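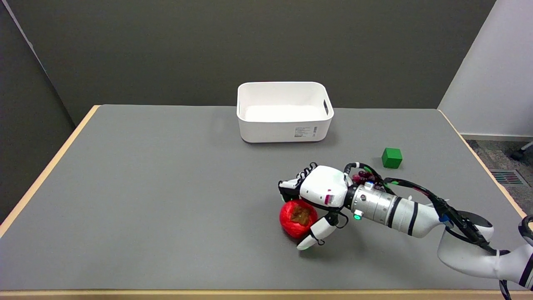 Which bin should we use for loose table items, the open white plastic one or a lidded one? Use the open white one with the handle slots, one bin per table, and keep lidded bins for anything that goes on a shelf.

I put the question and the answer first so that people who only read the top of a message can stop there. The rest is detail.

Reading time: 4 minutes

The earlier message, for reference:

> From: Giuliana Inga
> Date: March 5, 2018
> Subject: bins for the gray tables
>
> Before I place the Bondton order I need a decision on bins.
> The quote covers 50 open bins and the same number of lidded
> ones, and the price does not change if we move the split.
>
> 1. Are the open bins good enough for the small items (blocks,
> fruit, the grape clusters), or do people want lids?
> 2. Where does the label go? At Sestatby they stick it on the
> lid, and then the lids get swapped.
> 3. Does fruit go in the same bin as blocks?
> 4. Is the inventory still at 1,523 lines, or has it been
> cleaned up?
>
> I would like to send the order before the Valderrama shipment
> is unpacked, so that we are not stacking things on the floor
> again.
>
> Giuliana

Taking the points in order.

> 1. Are the open bins good enough for the small items

Yes, for table use. The slots at the short ends let you lift the bin with two hands and put it down without tilting it. A lid has to be set down somewhere while the bin is in use, and on a table that is already holding the items, that somewhere is usually on top of the items. The white interior also helps. A green block or a red fruit left in the bottom is easy to find, and a dark purple grape even more so. We had gray bins in the old room and lost small parts in the corners regularly.

The rounded corners cost a little capacity. In exchange they wipe clean in one pass, and crumbs do not collect.

For shelf storage the answer is different. Open bins on a shelf fill with dust, and people stack them when they should not. Lidded ones there, please.

> 2. Where does the label go?

Front face, lower right. Never on a lid. The lower right position keeps it clear of the slots, so hands do not rub the print off, and it can still be scanned when the bin is standing at the back of a table against the wall. One label per bin. If a bin is reassigned, peel the old label completely before applying the new one - two barcodes on one face will scan as whichever is closer to the reader.

Print size is a separate problem. The text line under the Brimeo template is too small to read at arm's length. I would drop the second address line and use the space for a larger item code. The barcode can stay as it is.

> 3. Does fruit go in the same bin as blocks?

Same bin on the table, separate bins on the shelf. The sorting is done once, when the table is cleared, and the order is:

- heavy round items first, at the bottom
- blocks next, against the sides
- grape clusters last, on top, with nothing over them

The clusters are what gets damaged. If a block lands on one, the stem joint bends and grapes come off. The netted items should not be packed beside anything with a rough edge, which catches the mesh.

Put the bin near the center back of the table before starting and leave it there. Working from the front edge toward the bin means you do not reach over things you have not picked up yet. Last step is a wipe of the top, including the light wood edging, where tape residue builds up.

> 4. Is the inventory still at 1,523 lines

It is down by 113 after removing duplicates. Most of those were the same block entered once by color and once by shape. I have not touched the fruit entries. "Persimmon" and "tomato" are used for overlapping items there, and someone who knows the original purchase list should decide before I merge anything.

On quantities: I would change the split on the Bondton order. We need fewer lidded bins than open ones, as the shelf unit only takes up to 140 liters per bay and the lidded model is taller. Please check the height against the middle bay before sending. I measured the top bay only, and the bays are not identical.

Two things I could not answer:

- whether the open bins nest when empty. The Bondton sheet gives outside dimensions at the rim and nothing at the base.
- whether the Valderrama shipment comes in its own trays. If it does, we can hold back part of the order.

Giuliana, if you have the packing list for that shipment, please forward it to the list and not to me alone. Corrections to the sorting order are also welcome, preferably inline under the relevant line.

Contact the list owner | Copyright the list members | Back to top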